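Textile Care and Handling
Unit 4: Knits — hanging, draping and folding
Notes for the February session, Hagos Kassa

Last time we worked with wovens, which mostly stay where you put them. Knits don't, and that is why I love teaching this unit! A knit is one long chain of loops, and every loop can open up, close down or lean over on its neighbor. Pick up a sweater by the shoulders and you can watch the whole thing get longer in your hands.

Words to know

Wale: a column of loops running up the fabric.
Course: a row of loops running across.
Rib: wales of knit and purl stitches taking turns, so the fabric pulls in sideways and springs back.
Recovery: how well a fabric returns to its old size after it has been stretched.

What hanging does to a knit

Gravity pulls on every course at once, but the top ones carry the most. They hold up everything underneath, so that is where you find the damage: shoulder bumps, a long neckline, a crease that won't steam out. A heavy knit over a narrow support is the worst case, as all that weight sits on a very thin strip of loops. Spread the same piece over a wide rounded bar and the strain drops right away.

Rib is fun to look at here. It bunches up by itself, and a draped piece will often look much smaller than it measures lying flat. Please don't tug it straight to "see the real width." Lay it down, pat it out, then measure.
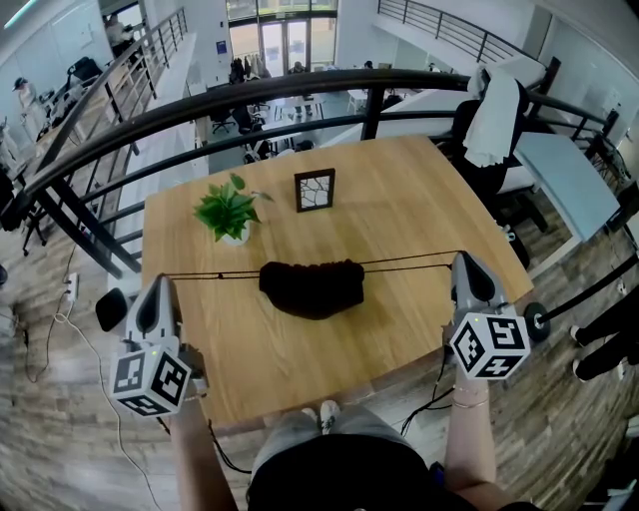 Fig. 1. Dark brown ribbed knit draped over two thin cords above a light-wood table.

Look at how the fabric gathers on itself in Fig. 1. Two cords share the load better than one, but both are thin, so for anything longer than a short demonstration I would move a piece like this to a flat surface.

Folding

Thirds work better than halves for most scarves and small pieces. A half fold puts one hard crease down the middle, right where the eye goes. Roll very stretchy rib loosely and skip the creases altogether. Sweaters: sleeves across the back first, then up from the hem, and keep the heavy ones at the bottom of the stack.

Try it yourself (pairs)

Use one of the Garkar swatches from the bin. Each is 50 rows long.

1. Lay the swatch flat and write down its length.
2. Drape it over a cord and leave it until the break.
3. Lay it flat again, without smoothing, and measure.
4. Pat it gently into shape and measure once more.
5. Repeat with a wide bar — same swatch, same amount of time.

Compare the rib swatches with the plain ones before you write anything up. The difference between steps 3 and 4 is your recovery, and I promise some of these will surprise you.

For next time

Read the Branberg handout on blocking, first half only. Bring one knit from home that has lost its shape, the sadder the better.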